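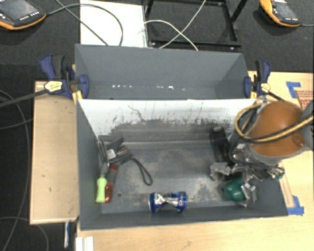 *Oficina Camenzind*

## 4. Caixas de objetos misturados

Esta secção trata do par de caixas cinzentas onde se juntam os objetos soltos da bancada antes da separação. Aplica-se ao conjunto Cilia, referência 3065. Para as gavetas Drisia, ver a secção 5.

### 4.1 Colocar as caixas

1. Esvazie e limpe a bancada. Retire restos de fita e de cola.
2. Pouse as duas caixas uma atrás da outra, com a abertura para cima e os bordos encostados.
3. Confirme que nenhuma balança. Se balançar, rode-a meia volta e experimente outra vez.
4. Deixe 100 mm livres à frente da primeira caixa.

> **Nota:** a caixa da frente recebe os objetos por separar. A de trás fica para o que já foi visto e vai seguir para a prateleira.

### 4.2 Encher a caixa da frente

1. Comece pelas ferramentas de cabo comprido. Deite-as junto à parede esquerda, com os cabos no mesmo sentido sempre que couber.
2. Ponha por cima os objetos leves que não rolem.
3. Deixe parte do fundo à vista. Uma lata de refrigerante amachucada, como a azul e prateada da fotografia, pode ficar aí deitada até à separação.
4. Encoste os objetos arredondados à parede da frente ou a um canto.
5. Pare antes de o monte chegar ao bordo.

**Atenção:** não atire peças pesadas para dentro da caixa. Lâminas, agulhas e vidro partido não entram nestas caixas, nem embrulhados. Use o recipiente rígido Latorent.

As latas têm de vir escorridas. Uma lata com líquido suja tudo o que está por baixo e obriga a lavar a caixa inteira.

### 4.3 Separar

1. Tire primeiro o que está solto no fundo e só depois mexa no monte.
2. Levante cada objeto na vertical. Se prender, afaste o que está por cima — não puxe.
3. Latas e embalagens vão para a reciclagem. Ferramentas e objetos a guardar passam para a caixa de trás.
4. No fim, veja os cantos. As peças escuras e compridas passam despercebidas quando ficam encostadas à parede do fundo.

### 4.4 Limpeza e desgaste

Passe um pano húmido pelas paredes e pelo fundo sempre que a caixa ficar vazia. O pó claro acumula-se sobretudo a meio do fundo e sai melhor com um pincel seco antes do pano.

Riscos e manchas na parede branca do fundo da caixa são desgaste aceitável e não impedem o uso. O mesmo vale para as zonas gastas do fundo. Não lixe nem pinte: a tinta solta-se e agarra-se aos objetos.

Se houver um furo pequeno no chão da caixa, mantenha-o desobstruído e guarde à parte parafusos, anilhas e outras miudezas que possam cair por ele.

Substitua a caixa quando:

- uma parede ceder à pressão da mão;
- o bordo tiver uma racha com mais de 3 mm;
- o painel branco estiver a descolar.

Com utilização diária, cada caixa aguenta cerca de 400 enchimentos. Anote a troca na folha colada na porta do armário, com o mês e a referência da caixa nova.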